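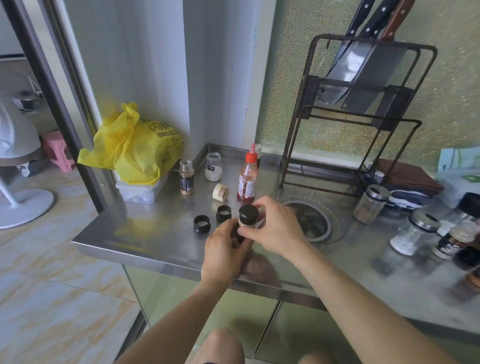 Spice Jar Day at Clondthorpe

Every February we do the seasonings at the Clondthorpe share kitchen, and I love it more each year! Everything comes onto the steel bench, the tired powders get sniffed and argued over, and the labels get redone in whatever pen still works. Eftychia Mavromatis brought a bag of ground cumin from the grocer in Wodadcombe that you could smell from the driveway.

Black caps are my favourites to fiddle with. The powder creeps under the collar and sets like cement, so give it a go with an old toothbrush before you reach for a knife. A dry cloth does the threads, and a grain or two of rice in the white pepper keeps it from clumping.

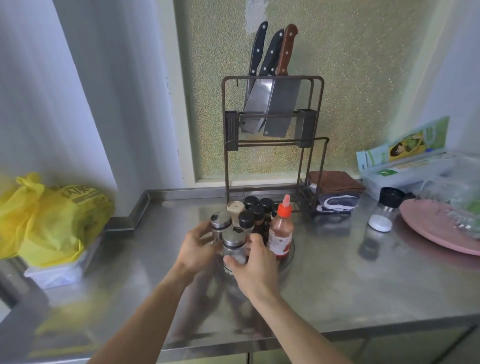 I'm a total convert to the turntable - one spin and the paprika comes to you, no more knocking over six jars to get at the seventh. Tall bottles go to the outside, jars you grab every night go at the front, and the chili sauce lives wherever Nektarios Kalogeropoulos can reach it (he puts it on toast).

We've settled on 200 mL as the biggest jar worth keeping by the stove. Anything larger loses its colour and flavour before we get through it, so the bulk bags stay in the pantry and we top up as we go. Next up is the tea shelf, which has 8 kinds of chamomile on it and is going to be a wonderful afternoon.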